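Kusley Home Care Handbook
Section 4: Freshening and de-wrinkling shirts with the spray bottle

Previous: Section 3, Filling and storing the bottle
Next: Section 5, Folding and putting away

Welcome back! If you have come straight from Section 3 you will have a filled bottle with the head screwed on and a dry outside, and you are ready to start. If you skipped ahead (plenty of people do, and we won't hold it against you) please go back and read at least the part on filling, and then come and join us again.

The method in this section is for shirts that are clean, or clean enough for another wearing, but have spent the night on a chair or come out of a suitcase looking sorry for themselves. It takes a few minutes of your attention and a bit of hanging time. It will not give you the sharp creases you get from an iron, and if you have a wedding to go to, turn to Section 6.

4.1 Before you begin

Read the care label inside the shirt. Cotton, linen and most cotton blends take well to a light mist. Silk, rayon and anything marked dry clean only should be left out of this section altogether.

Have these things within reach:

- the spray bottle, filled no higher than the shoulder
- a table you can walk at least halfway around
- a cloth or towel to go under the shirt
- a hanger with wide ends
- a second, smaller towel for drips

The bottle in the large Kusley set holds 550 ml, which is plenty for a week of shirts in our house. The travel bottle does the same job but you will be filling it more often.

CAUTION: Use only plain water or the Kusley linen water that comes with the set. Never put bleach, vinegar or fabric softener in the same bottle, and never spray toward your face, a pet, or anything plugged into the wall.

4.2 Setting up the table

1. Clear a space big enough for the body of the shirt. The sleeves can hang over the side if they have to.

2. Lay your under-cloth down and smooth it with the flat of your hand. A darker cloth is handy under a pale shirt, as you can see the collar and cuffs so much better against it. Make sure it is an old friend that has been washed many times, though, and not something new that might let its color go when it gets damp.

3. Put the shirt on top in a heap for now. There is no need to arrange it yet.

4. Stand the bottle upright on the side of your weaker hand, or wherever you find you can reach it without leaning over the shirt. Jairo Sánchez, who wrote the first edition of this handbook, kept his on the left his whole life and would not hear of moving it.
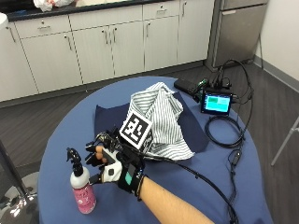 Can I use this method on a striped shirt?

Striped shirts do very well with it, so long as the stripes are colorfast. Dab a damp white cloth on the inside of the hem, press for a few seconds and look for any color on the cloth. If it stays clean, go ahead. The stripes are a real help when you come to smooth the shirt, too, because you can see at once when the front has been pulled crooked.

4.3 Misting and smoothing

5. Pick the shirt up by the shoulders and give it two or three good shakes. A surprising number of the smaller wrinkles will go at this point.

6. Lay it face down on the under-cloth, with the collar away from you. Button the top button and one in the middle, so the front doesn't wander off while you are working on the back.

7. Turn the nozzle to its finest mist. Test it once over the small towel. If you get a jet or big drops, turn the nozzle a little further and try again.

8. Hold the bottle a forearm's length from the fabric and mist the back in slow, even sweeps. You want the cloth to feel cool and slightly damp. If you can see dark wet patches you have gone too far, so blot them with the towel and carry on.

9. Smooth from the middle out toward the side seams with flat hands. Pull gently on the hem with one hand while you smooth with the other.

10. Turn the shirt over and do the front in the same way, then the sleeves, one at a time. Leave the collar and cuffs until last and pinch them into shape between finger and thumb.

Note: If the trigger feels stiff or the mist comes out in spurts, the tube is probably sucking air. Check that the end of it is under the water. A head that still spurts after that wants a rinse in warm water (see 3.5).

4.4 Hanging and drying

11. Put the shirt on the wide hanger while it is still damp and fasten the top button.

12. Hang it somewhere with moving air and out of strong sun. Some 22 minutes is enough for a light cotton shirt in a dry room. Linen takes longer, and in February, with the windows shut, everything takes longer.

13. Run your hands down the front once more before you leave it. Jairo Cusi at our Brostton shop does the plackets at this stage and gets a lovely straight line.

CAUTION: Don't fold a shirt that is still damp or put it away in a closed drawer. It will smell musty, and you will be back at step 1.

4.5 When you have finished

Turn the nozzle to the closed position and wipe the bottle down, label included. Hang the under-cloth up to dry as well. If you used linen water, run a little plain water through the head before you store it.

Replacement heads are part number 333 and fit both sizes of bottle.

Section last revised 2021-11-12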